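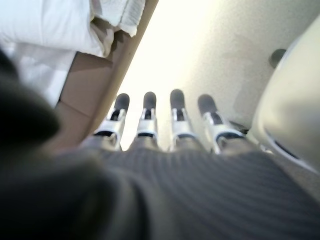

Cardboard box with white fabric-like material, by a speckled surface.

Tinley Flat Sheet, White

Cotton percale, 200 thread count. Hems are 4 inches at the top and half an inch on the other sides. Fits mattresses up to 17 inches deep.

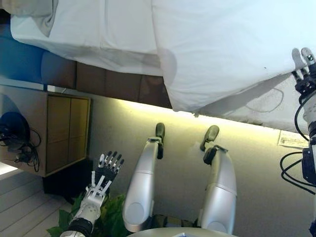 Machine wash warm with like colors. Tumble dry low and remove promptly. Do not use bleach or fabric softener. Iron on medium if needed.

Sold singly or in a pack of 2. Pillowcases are listed separately. Returns go to Likis, attention Thandeka Fourie.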